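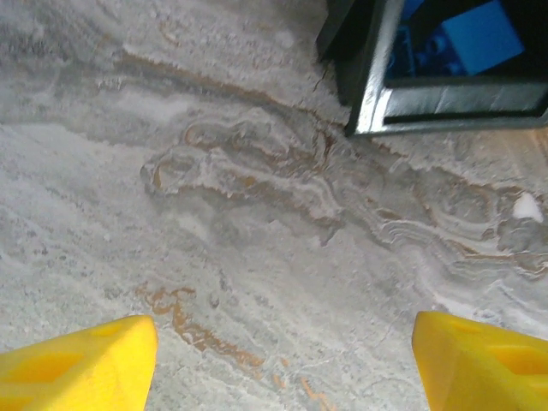 Wongsuwan Releases Results of Marble Countertop Care Review, Finds Little Support for "Sealed for Life" Claims

2022-12-03

Wongsuwan, a stone care and repair shop serving home kitchens, today released the findings of a review of 1,461 service visits to homes with marble counters. The review asked a plain question: do the sealers, sprays and wipes sold to marble owners do what the labels promise? In many cases the shop could find no sign that they do.

"People are told marble is either a disaster or totally carefree, depending on who is selling what," said Daranee Phetsri, who led the review. "We went in doubting both stories and we still doubt them."

Of the homes visited, 30 had counters sold with a lifetime sealing promise. Owners at most of those addresses had called about dull spots left by lemon juice, vinegar or wine. A sealer slows down a stain. It does not stop acid from etching the polish, and the shop would like to see that printed in larger type.

The review also looked at veins. Rust, tan and brown lines are a natural part of many gray and white marbles, and Wongsuwan technicians are often asked to scrub them out. Some callers had already tried, with bleach or a scouring pad, and paid to have the finish redone. An orange line that winds through the stone may be a mineral deposit or may be a crack, and a photo is seldom enough to tell. The shop suggests running a fingernail across it. If the nail catches, have someone look at it in person.

White spots got the same treatment. Technician Iddrisu Quaye said he no longer guesses over the phone. "It could be in the stone, it could be an etch, it could be dried-on soap. Wipe it with water first. I have driven across town for toothpaste."

For daily cleaning the review backs warm water, a little mild dish soap and a soft cloth, with the counter dried afterward. Wongsuwan tested 4 specialty marble cleaners against that routine and saw no difference it would ask a customer to pay for. The shop sells two of the four and says it will keep them on the shelf for people who like the smell.

The review has limits. It covers only homes that called for service, so counters with no problems are missing from it, and visits ended in November. Wongsuwan does not claim its numbers speak for marble owners in general.

The full review is free at the shop counter or by mail on request.

Press contact: Natalie Marsden, Wongsuwan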